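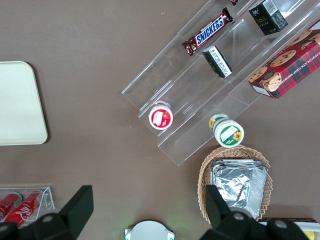

Does the barcode make the beep or does the scanner make the beep, a reader in Loltby would like to know, and also how does it know the price if the price isn't written anywhere, and also my brother says it's a laser that reads tiny words and I think he made that up.

2/14/19
By Shanti Singhal

Your brother made that up. He got one word right, though, so let him down gently.

Barcodes are on nearly everything you can buy in a store. Cereal has one. So do socks, shampoo, birthday cards and the magazine your grandfather reads in line and puts back. We see so many of them that we stop seeing them at all, a bit like our own noses. So pick one up and look at it properly. A can of soup will do.

What are the stripes?

The stripes are a number. That's the big secret, and it is printed right underneath in ordinary digits, so as secrets go it's a poor one.

The most common kind of barcode in American stores is called a UPC, which stands for Universal Product Code. It has twelve digits. People can read the digits. Machines find stripes much easier, so the same number is printed again in stripes, and everybody gets the version they like.

Each digit gets its own little patch of the barcode, and every patch is the same width. Imagine a patch sliced into 7 thin strips, side by side. Each strip is colored in dark or left white. When dark strips sit next to each other, they run together and look like one fat bar. When white strips sit next to each other, you get a wide gap. Every digit ends up with two bars and two gaps, and the widths tell the machine which digit it is.

Take zero. On the left half of a barcode, a zero goes like this: white, white, white, dark, dark, white, dark. A wide gap, a medium bar, a thin gap, a thin bar. You could learn all ten digits this way if you had a long car ride and had run out of other things to do. I did it once between Garside and my aunt's house. I have never needed it since.

What about the long skinny ones?

Good eyes. On most barcodes there are pairs of thin bars that hang down lower than their neighbors. There's a pair at the left end, a pair in the middle, and a pair at the right end. These are called guard bars, and they don't stand for digits at all. They tell the scanner where the number starts, where the halfway point is, and where to stop. Without them the scanner would be like someone trying to read a sentence with no spaces and no idea which page they were on.

The thin bars also work as a ruler. A can of soup might be close to the scanner or far away, and the stripes look bigger or smaller depending on which. The scanner measures the guard bars first and says to itself, all right, so that's how wide "thin" is today. Then it can work out everything else.

Can it read upside down?

It can, which is more than most of us manage before breakfast. The trick is in the patterns. On the left half of a UPC, every digit has an odd number of dark strips. On the right half, every digit is flipped, so that dark becomes white and white becomes dark, and that gives an even number. If the scanner starts reading and finds the even ones first, it knows the can is the wrong way up. It turns the number around in its head and carries on without complaining.

(Try the zero again. Left side: white, white, white, dark, dark, white, dark. Right side: dark, dark, dark, white, white, dark, white. Same bones, opposite colors.)

So where does the laser come in?

Here is the part your brother got right. Many store scanners do use a laser, a thin beam of red light that sweeps back and forth very fast over the stripes. White gaps bounce lots of light back. Dark bars soak most of it up. The scanner has a sensor that notices how much light is coming back, and what it gets is a sort of flicker: bright, dim, bright, dim. It times the flicker, turns the timing into widths, turns the widths into digits, and it has done all this before you have finished wondering whether anyone will notice you put gum in the cart.

Other scanners use a camera. They take a picture and a small computer looks for the stripes in it. Phones do it this way.

Please don't look into the beam of a scanner to check. The people who wrote the warning sticker on it meant it.

This also explains why some colors are never used. Red stripes would be a disaster. Under red light, red ink bounces back nearly as much light as white paper does, so the scanner would see a blank. A company can print its box in red from corner to corner if it likes, but the bars have to be something dark.

The price isn't in there

This is the bit that surprises people. The stripes do not know what anything costs. They don't even know they're on soup. All they hold is the number.

The store keeps a long list on a computer. Next to each number it says what the thing is and how much to charge for it. The scanner reads the number and sends it to the register, the register looks it up on the list, and the answer comes back: chicken noodle, this much please. If the store wants to have a sale, it changes the list. The can stays exactly as it was and has no idea it has become a bargain.

That's why the same can may cost one price at the Oltance on the corner and another at the big store across town. Same stripes, different lists. It's also why a shopkeeper sometimes has to say "it's not in the system" in a tired voice. The scanner read the number perfectly well. The list just had nothing next to it.

And the beep? The scanner does that. It means "I got a number and I believe it." The barcode itself is ink and has never made a sound.

How does it know if it believes it?

Suppose there's a wrinkle in the label, or a smear of jelly, and the scanner reads a 1 where it should have read a 7. You might pay for a lawn chair when you wanted a lemon. To stop this, the last digit of every barcode is a kind of spy. It's called the check digit, and it is worked out from all the others.

You can catch it at work with a pencil. Let's use this number, and cover up the last digit for now:

0 4 1 5 2 7 3 0 6 2 1

Add up the first digit, the third, the fifth and so on, skipping one each time. That's 0 + 1 + 2 + 3 + 6 + 1, and it comes to 13.

Multiply that by 3. Now you have 39.

Add up the ones you skipped. That's 4 + 5 + 7 + 0 + 2, and it comes to 18.

Put the two answers together: 39 + 18 = 57.

Now ask what you'd have to add to reach the next number ending in zero. From 57 you need 3 to get to 60. So the check digit is 3. (If you land on a number that ends in zero already, the check digit is zero, and you can put your pencil down early.)

The scanner does this sum every single time. If the jelly turns that 7 into a 1, the total comes out as 51, and the check digit ought to be 9. But it's printed as 3. Something smells wrong, so there's no beep, and the cashier has to wave the can around again.

It doesn't catch everything. If somebody typing the number by hand swaps two digits that are side by side, the sum usually notices, but not when the two digits are exactly 5 apart. Swap the 2 and the 7 in our number and try it. You still get 3. I think about this more than I should.

Who thought of it?

The idea goes back to a beach in Florida. An inventor was sitting in the sand thinking about Morse code, the dots and dashes that people used for sending telegraph messages. He poked some dots and dashes into the sand and then pulled his fingers down through them, and they turned into thin lines and thick lines. One early version was bent into a circle, like a target. Sadly the circles tended to smear in the printing press, and straight lines won.

It took a long while before stores could use it, as somebody had to invent decent lasers and cheap computers first. Then in 1974, in a supermarket in Ohio, a cashier ran the first UPC over a scanner. It was a pack of chewing gum.

Something to try

Find a few packages in the kitchen and do the pencil sum on each. Ask before you take the lid off anything. If your answer doesn't match the last digit, check your adding before you write an angry letter to the soup company. My neighbor's kids in Flirnusik Street spent 15 minutes on a box of crackers before they noticed they had been reading it upside down. The scanner would have spotted that.

Related
Why is the sky dark at night if there are so many stars?
Who decides how big a shoe size is?
What happens to a letter after the mailbox
Why September used to be month number seven
Can a magnet run out?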